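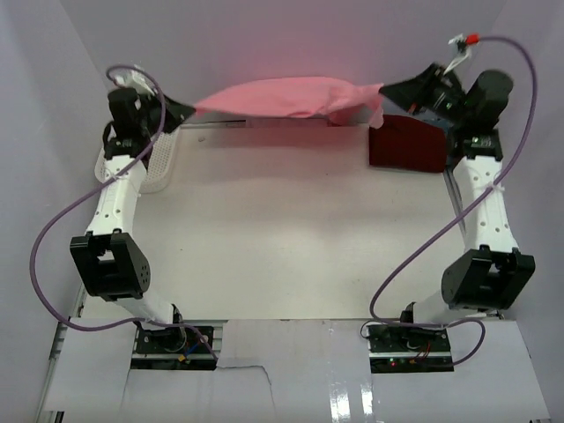

薄布在叠之前，需要先拉开抖平吗？

需要先拉开。捏住上沿两头，轻轻带平，看清楚有没有破口、线头和夹在褶子里的小东西，再放回台面上叠。用力以布面刚刚展开为准，再往外扯，薄料子的边就容易变形。

阅读时间 7 分钟

克拉努拉德（Clarnurard）布品间 叠布台安全检查表及批注
填写日期：2022年12月22日
适用范围：叠布台、台面周边、收纳筐、待叠的薄布和擦布。迪克斯特德（Dikstead）那边的洗涤间另有一份表，请不要混着填。

写在前面的几句话：这份表从七月用到现在，格子越改越少，批注倒是越写越长，请各位多担待。我总觉得光打一个勾，后面接班的人看了也不知道当时是什么情形，所以凡是有一点犹豫的地方，我都尽量把话写全。您要是赶时间，看每条后面的结论就行；要是有空，泡杯茶慢慢看也很好。

一、台面

1. 台面平整，无毛刺、无翘边
结论：合格
批注：用手背沿着边缘慢慢走了一遍，没有刮手的地方。提醒一下，请用手背或者拿一块旧薄布去试，手掌皮厚，细小的毛刺常常摸不出来，布一过去倒是马上就勾住了。

2. 台面干净，无水渍、胶痕、色粉
结论：擦拭后合格
批注：靠里面的角上原来有一点发黏，大概是撕标签留下的，用温水和中性皂擦了两遍才下去。浅色台面有个好处，脏了一眼能看见；坏处也在这里，谁放一杯茶都会留个圈。喝的东西还是请放到门边的小柜上去，拜托拜托。

3. 台面上只留正在叠的布和手边要用的物件
结论：基本合格
批注：剪刀已经收回抽屉。布底下压着剪刀是最让我担心的事，薄布看着软塌塌的一团，伸手一抓，谁也不知道里面有什么。

二、待叠的布

4. 展开检查：无破洞、无脱线、无别针
结论：合格，一块另放
批注：浅粉色的薄布对着光看最清楚，织得稀的地方会透亮。有一块白色擦布的边上松了一小段线，已经挑出来放进修补袋，没有剪。线头请不要顺手去拽，我自己就拽坏过一块，一拽整条边都皱起来了，心疼了好几天。

5. 布已干透
结论：合格
批注：请用手背贴在布角和折边上试，中间往往先干，边上厚，最容易骗人。没干透的布叠起来，过一个周末就有味道，又得全部重洗一遍。今天房间里 27 度，暖气开得足，晾得很痛快。

6. 两头受力均匀，下沿没有拖到地面
结论：合格
批注：布展开的时候，上沿尽量带平，两角自然下垂一点点是不要紧的，放下来以后用手掌从中间往两边抹开就好。大块的布请两个人一起来，一个人张着胳膊硬撑，肩膀吃不消，布也容易歪。说起来，两个人叠布的时候最适合聊天，这一条不用打勾。

7. 深浅颜色分开放置
结论：待改进
批注：深红、酒红这一类请单独放，离浅粉和白色远一些。我知道大家都觉得洗过好多次了不会再掉色，可是潮气重的日子还真不好说。尤尼亚尔（Uniyal）送来的那批深色布，建议头几次都分开洗、分开叠、分开放，等拿湿白布擦过不沾色了，再和别的合到一处。

三、收纳筐

8. 筐身无裂口，孔边光滑
结论：合格
批注：白色带孔的塑料筐通风好，我很喜欢，只是孔边用久了会起小刺，勾薄布勾得厉害。检查时把筐转一圈，里外都摸一摸。发现裂口就停用，不要用胶带缠，缠了以后粘灰，撕下来更糟。

9. 筐内无积灰、无零碎
结论：清理后合格
批注：筐底翻出一枚纽扣和一小团棉絮。纽扣放在窗台的玻璃罐里，谁丢的请来认领，颜色偏灰，不大好认。

10. 装筐高度不超过筐沿
结论：合格
批注：抽屉里的布叠到 20 厘米高就请另起一摞，筐里的以不冒出筐沿为准。再往上堆，最底下那几块压出来的印子要熨好久。

四、周围环境

11. 过道畅通，地面干燥
结论：合格
批注：地上的布屑扫过了。有布滑到地上，请马上捡起来，薄布铺在地上踩着是会打滑的，去年冬天已经有人坐过一回地板了，幸好只是吓了一跳。

12. 各类线缆收拢，不与布料缠绕
结论：合格，下次再看
批注：松垂的线要和展开的布保持距离，带布角的时候先看一眼左右。插头和接口处没有发热，也没有焦味。布不要搭在线上，更不要拿线当晾绳，这句话我写了好几次了，还是想再写一次。

13. 光线充足
结论：合格
批注：下午四点以后就偏暗了，挑破洞请尽量安排在上午。灯罩我擦过，亮了不少，连我自己都有点意外。

五、遗留事项

修补袋快满了，请普雷尔特比（Preltby）下次来取布时一并带走，袋口已经系好，里面没有针。
深色布需要一个单独的筐，最好还是带孔的，颜色和现在的白筐区别开，免得忙起来放错。
叠布台左手边的抽屉有点涩，拉的时候请托一下底。已经抹过一点蜡，好了半天，又涩了。
连续叠布 20 分钟，请起来走一走，活动活动手腕。上回有人问这算不算偷懒，我在这里郑重写明：不算。

本次检查结论：可以继续使用，第 7 条整改后复查。复查时只填这一条即可，其余各条不必重抄，在原表空白处写上结果，夹回门后的蓝色文件夹里就好。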